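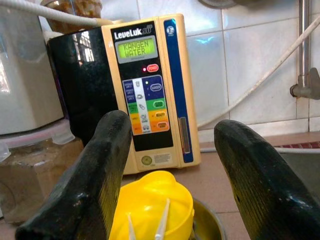

Slide 1: Countertop water ionizer, LeveLuk SD, with the Kangen button at the top of the panel.

Opening. Thank the Cluddale library for the room. Talk runs 20 minutes, questions after. Subject is reading your own water bill and finding a leak before it gets expensive.

Slide 2. The bill. Pass out the sample. Two meter readings, old and new. Subtract one from the other, that's your usage. Sample house used 1114 cubic feet in September. Same house the month before: 431. Ask the room what changed. Let them guess for a minute.

Slide 3. Toilets first. Food coloring in the tank, wait 15 minutes, don't flush. Color in the bowl means the flapper leaks. A new flapper is a cheap part. A bad one can lose 200 gallons a day – say this twice, people write it down.

Slide 4. Meter test. Everything off, including the ice maker. Read the dial, wait two hours, read it again. If it moved, shut the valve at the house and repeat. Still moving means the leak is in the yard line.

Brisa Xolalpa has the story about the Jutex building and the irrigation valve. Hand her the mic here, three minutes.

Slide 5. Who to call. The town side of the meter is theirs, the house side is yours. Ask for a leak adjustment in writing and keep the plumber's receipt.

Skip slide 6 if we're past 7:30.

Questions. Alcides Queiroz is taking the hard water ones. Dye tablets are by the door.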